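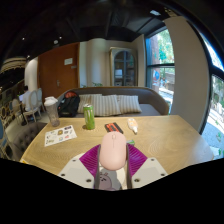

The river came up to the second rung of the loading ladder and stopped there, according to the woman on the gate at Kurnora, who had been asked so often that she gave the answer while still writing out my visitor's badge. She added that the vending machine had been the only casualty, and that opinion on the shop floor was divided as to whether it counted as a loss.

I had come to Canville expecting mud. The regional press had spent most of April photographing the lower car park from a helicopter, and from a helicopter it did look like the end of manufacturing. From the ground it looks like a car park with a tidemark. Kurnora makes pump housings, so there were jokes, and I heard all of them before I reached reception.

The open day was put on by the estate as a whole, with three firms taking part and a fourth lending its toilets. You were given a map, a pair of safety glasses and a sticker saying which group you were in. I was in Green. Green set off late, having been merged with Yellow, which had mostly gone for coffee.

Kurnora first. They cast elsewhere and machine here, in a long shed with the lathes down one side and the inspection benches down the other. Our guide told us the plant ships 3974 housings in a good month. He then told us that the month of the flood had not been a good month, and moved us along. What hurt them was the road. The bridge on the north side was shut for 14 days, and everything that would normally arrive by lorry in twenty minutes went the long way round through two villages that had never much liked lorries to begin with. The machines ran throughout. For part of that time they ran on very little, and a good deal of painting got done. The handrails are splendid.

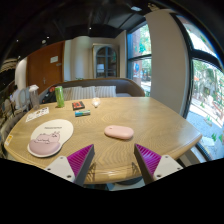 Wivex is next door and makes fasteners, and it's a noisier place altogether. Conversation is by pointing. I learned afterwards, from the leaflet, that it employs over 440 people across its two shifts, and that during the worst week a good number of them got in by being collected on a farm trailer. The leaflet has a picture of the trailer. It is a better picture than any of the ones of the fasteners, and I suspect the marketing department knows it.

What the leaflet leaves out, and the man on the heading machines was happy to shout into my ear, is that the firm kept everybody on full pay whether they reached the gate or not. He seemed to think this was worth more than the trailer. He also thought the trailer smelled.

Mok was the last stop and the one I had really come for. They do plating, which means tanks, which means that rising water was a rather more serious subject there than anywhere else on the estate. The tanks stand on a raised slab that was apparently thought an extravagance when it was poured. There is a faint line on the outside wall, well below the slab, and every group is shown it. We all looked at the line with proper respect. Somebody from Yellow asked whether it might be damp, and was told that yes, in a sense, it had been.

After that there were sandwiches in the canteen and a short talk on drainage, with slides. The estate wants a new culvert and a say in when the bridge gets closed. The county has promised to consider both, and has been considering the culvert for longer than Mok has had a slab. Questions were taken until the urn ran out.

Getting there: the bridge is open again, one lane at a time, with lights. Allow longer than you think. Parking is in the upper car park, and the stewards will be quite firm with you about that. Closed shoes are required at all three sites, and the glasses have to be handed back at the gate, where mine were counted in with some ceremony.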